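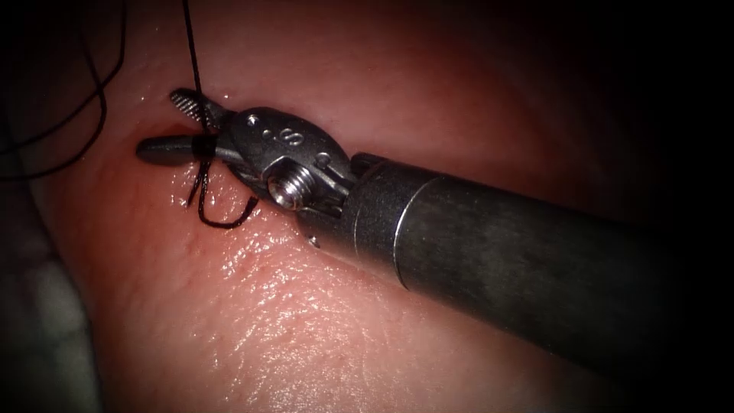
Black thread in the jaws, on the bench where I work

Search the community Go
Posted in: Work & Jobs > Automation at Work > Labs and Training Centers
19/05/2025 by benchside_polberg

Robot is taking over the suturing bench, what happens to my job?

I'm a bench tech at a surgical training center in Polberg. For years my main thing has been sewing. We make up stitched practice pads for the courses (a cut down the pad, a row of knots, some done right and some done wrong on purpose so students can spot the bad ones) and I've done most of them by hand. I like it! I put the radio on and I get through a tray before lunch and I can tell you from across the room which ones are mine.

Now we have the robot arms running stitches on their own. Someone still sets everything up, but the sewing part is the software. Last month 184 pads went out and 52 of those had machine stitching on them, and my manager wants most of the basic sets moved over by the end of June. Nobody's been laid off. My title is supposedly changing to "cell operator" and there's a two-page sheet from Rakcombe, the company that put the system in, and that's pretty much all I've been told.

What I actually do now is load a pad, wet it down, lay out the thread, press start, and watch. When a loop goes slack or the thread ends up somewhere silly I pause it and fix it. It's strange how tired I am at the end of the day – more than when I was sewing the whole time. I'm also a bit worried I'm going to lose my hands, if that makes sense.

Has anybody been through this? Do I push for more pay with the new title? And is there a way to keep some of the hand work without sounding like I'm against the thing? I'm not, it ties a decent knot.

gelter_second_shift

Been through nearly the same thing, different product. I was at Gelter winding small coils by hand when they brought the machines in, and I went from winding to minding three of them. So I'll tell you what I wish I'd done.

The tiredness is real and it's from the watching. When you sew, your hands keep your head busy. When you watch, you're waiting for something to go wrong and you can't drift off. We got our stretches cut down to 37 minutes and then you swap to something else, anything, packing or inspection. It made a huge difference to me and it cost them next to nothing. Ask for that first, before money. It's an easy yes and it gets them used to you asking.

Then start a log today. Every time you pause it, write down the time, what the thread was doing and what you did to fix it. I had 18 pages by the time my review came up and it was very hard for them to say I was just pressing start. (I did get the raise, not a giant one.)

On the hand work, I'd ask to keep the wrong-on-purpose pads. A good bad knot takes somebody who knows what students mess up, and that's you. Look at the knot sitting across the cut in your second picture, with the short tails out either side. Somebody has to say whether that one's good enough to go in front of a class, and I'd want it in writing that it's you who says so. 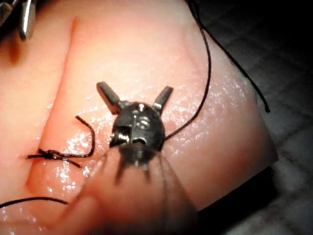 oldsparkplug

Get the new job description on paper before you agree to anything. "Cell operator" can mean whatever they want it to mean. That's it, that's my advice.

nedeljković_lab_bench

I run a bench at a smaller place, so this is more from the other side of the desk. I agree with the log, but I'd be careful with how you bring it in. If it reads like a list of everything the robot did wrong, your manager has to defend the purchase. Put the fixes first and the faults second. Same information, much friendlier meeting.

Also ask who gets to change the settings. At our place only the supplier could at first, so the person standing there all day knew exactly what was off with the thread tension and had to send an email and wait. Once our tech had a login and some training the job got a lot more interesting for her. Two pages from Rakcombe isn't training, so I'd ask for a proper day with one of their people at your bench, on your pads.

About losing your hands – yes, you will get slower if you stop. Ours still sews one tray a week, scheduled, on the clock. It's also what we send out when the machine is down, so it isn't a favor to her.

Don't know what pay is like in Polberg so I'll leave that part to somebody local.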